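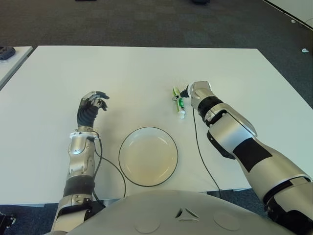

Progress Report to the Carar Fund: Community Meals Program, Pai District
August 11, 2024

Meals and attendance

The program opened its second dining site, at Olen, in February. The two sites now have 187 registered participants, of whom 158 attended at least once a week during the reporting period. Lunch is served at both locations, and home delivery continues for 11 participants who are unable to travel.

Supplies

Broseo remains the supplier of rice and dry goods under the existing agreement. Fresh vegetables are purchased locally. Prices for cooking oil rose during the period, and the difference was met from the reserve line approved in the original budget.

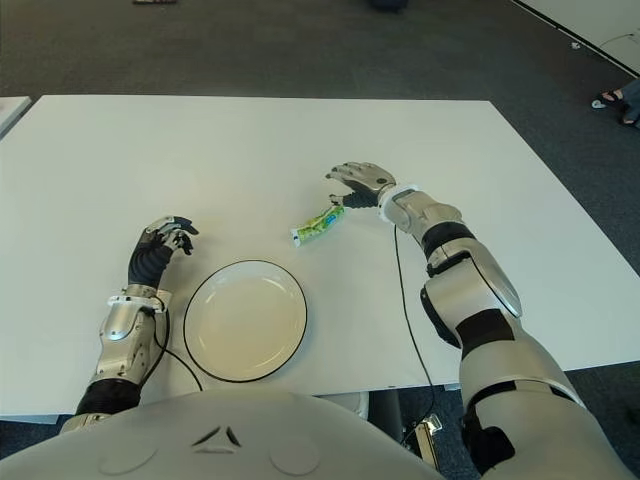 A plate and a snack wrapper on a white table.

Staffing

Eighteen kitchen staff completed the food safety course. One position, assistant cook at Olen, remains vacant and has been advertised again.

Request

We ask the Fund to approve the transfer of unspent transport money to the kitchen equipment line.

Submitted by Montri Wannasri, Program Manager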